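About Stasley

Stasley collects and publishes pay data for marketing and web jobs. The site covers 22 job titles, including paid search analyst, email marketing coordinator, content editor and web analytics manager. Pay figures are listed by metro area, by years of experience and by type of employer.

The company was started by former staff of a regional job board. The first release had 14 job titles and a single national figure for each. Metro pages were added the following June, and the current page layout dates from March 2019.

Where the figures come from

Pay records reach the database in two ways. The first is direct submission. A worker fills out a short form with job title, base pay, pay period, location, employer size and start year. No name or email address is required. The second is employer reporting. Companies that take part send a payroll extract twice a year, with names and employee numbers removed before the file leaves their system.

Job ads are not used to set averages. Pay ranges in ads are often wide, and many ads stay online after the position is filled. Advertised ranges are stored in a separate table and shown under their own heading.

How a record is checked

Each record passes through Evton, our matching tool, which assigns it to one of the standard job titles. Titles that differ only in wording, such as "PPC Analyst" and "Paid Search Analyst," are merged. Titles that Evton cannot place are read by an editor. Hourly pay is converted to annual pay using a 2,000-hour year. Readers who compare our numbers with a source that uses a longer work year will see a small difference for this reason.

Records that fall far outside the range for the title and metro area are held back until a second record supports them. Duplicate submissions are removed.

How averages are shown

The main figure on each page is the median. The mean is listed below it, followed by the 25th and 75th percentiles. Bonuses, commission and stock are left out of base pay and reported on a separate line. If a metro area has too few records for a title, the page shows the state figure and says so.

We publish pages for 185 metro areas. Coverage is uneven. Large metro areas have records for every title, while smaller ones may have only the more common jobs.

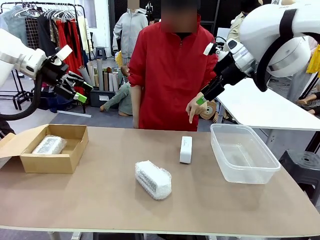 Averages are recalculated at the start of each quarter. Records older than three years are dropped from the calculation but kept in the archive, where they are used for the long-term trend charts.

Products

The public pages are free to read. Jever is the paid version for human resources departments. It adds file export, custom job groups and side-by-side comparison of metro areas. Licenses are sold by the year and priced by number of users. Babić is a data feed for job boards and staffing firms that want to show pay figures on their own pages.

Funding and independence

Revenue comes from Jever licenses and the Babić feed. Employers cannot pay to change, hide or move a figure. Companies that send payroll extracts get a discount on Jever, and their records go through the same checks as all others.

Corrections

To report an error, use the link at the bottom of any pay page. Include the job title, the metro area and the figure in question. Corrections that change a median are noted on the page with the old value.

Contact | Methodology | Submit Your Pay | Privacy | Terms of Use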